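September, notebook, afternoon entry

Affidavit comparison, second pass. Picking this up where I left it before lunch, so apologies to anyone reading who hasn't seen the earlier pages (Ruoxi, I know you have, and thank you for the comments in green pen).

We now have 3,936 candidate affidavits through the text reader, and 1,098 of them belong to people who stood more than once, so those are the ones we can set side by side. I had hoped for more repeat candidates, but Wanting warned me back in the spring that a lot of people run for a district seat exactly one time in their lives, lose, and go home to their families, and she was right.

The matching went better than I feared. Names are the trouble, as always. The same man files as a full name in one election and two initials and a surname in the next, and his father's name turns up spelled three ways. Yiran's idea was to match on father's name plus ward plus age band and only then look at the candidate's own name, and I was doubtful, but it cleaned up most of the mess in one run. I checked a stack of those by hand this morning with a big mug of tea and found 13 bad pairs, nearly all of them cousins from Prurkomell, where it seems half the ballot shares a grandfather.
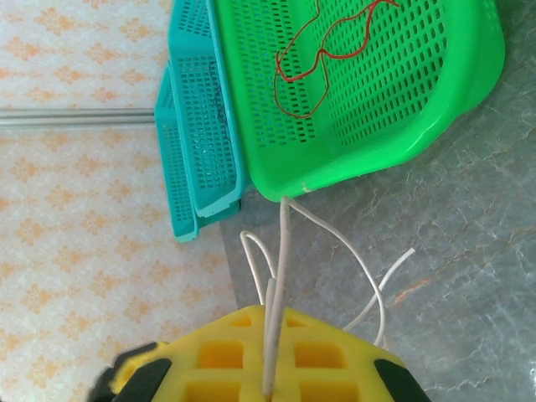 The education field is the one I really want to write down while it's fresh. We've been treating any change between two filings as a mismatch, and I don't think we can keep doing that. Somebody who writes "twelfth grade" in one election and "college degree" in the next may simply have gone to college — good for them! What matters for a court is a degree with a year on it that doesn't sit with the earlier sworn statement. So I've split the field into two flags. The first says the entry moved up and the dates allow it. The second says the dates don't allow it, or the entry moved down. Only the second should go on to the readers.

With the new split, six pairs from the Skotelance districts carry the second flag. I have read all six filings and two of them look to me like plain clerk errors, the sort where a year has been copied from the line above. Please, please don't anybody pass these around outside the group yet. A flag means somebody ought to go and read the paper, and I would hate to see a person's name attached to the word "false" on the strength of my afternoon.

Pending cases are the other sore spot. The form changed between the two elections and the newer one asks about charges framed as well as convictions, so the older filings look emptier than they should. Saoirse thinks we should drop the comparison for that field altogether and just report each year by itself. I lean her way, though Ozan would like to keep it for candidates who left the conviction line blank both times. We went back and forth over it for most of an hour and I enjoyed it very much, but we didn't settle anything.

Property values I haven't touched. Jiang district reports land in a local unit and I still need the conversion sheet Yiran mentioned. It's in the shared folder somewhere, under Brillus, I think, or possibly the folder inside that one.

To do before the next entry:
Rerun the matcher with the Prurkomell cousins marked as separate people.
Ask Ruoxi whether the blank pages in the older scans are really blank or were skipped.
Write up the two-flag rule so Wanting can code it the same way on her side.
Find out from the court registry how election petitions cite an affidavit, by page or by paragraph, and copy their style.

Left the matcher running at 5:40. The log goes to the usual place, and if it stops on the long filings again, just restart it from the last ward and leave me a note.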